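Caring for Printed and Wipe-Clean Surfaces in the Home
Waltdale Household Advice Service
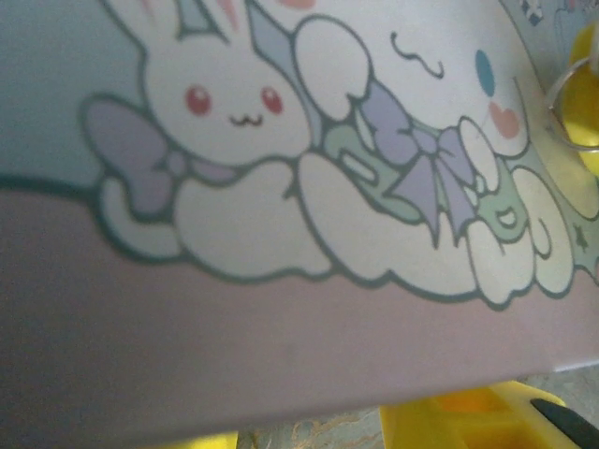

Reading time: 2 minutes

Printed surfaces, whether plain, patterned or decorated with cartoon characters such as a white bunny, keep their colour longest when cleaned gently and often. Residents should first consult any care label supplied with the item.

Routine cleaning
Remove crumbs and dust with a dry, soft cloth. Wipe with lukewarm water and a small amount of washing-up liquid, then rinse the cloth and wipe again. Dry at once; standing water may lift the edges of a printed layer.

Stains
Ink and felt-tip should be treated on the day they occur. Test any product on a hidden corner and wait 4 hours before proceeding. Scouring pads, bleach and neat vinegar are not recommended -- pale pinks and blues are particularly liable to fade.

Storage
Items not in use should be kept flat, away from radiators and direct sunlight. Place a sheet of plain paper between stacked pieces.

Guidance reviewed by Toàn Phan. The next review will take place in March.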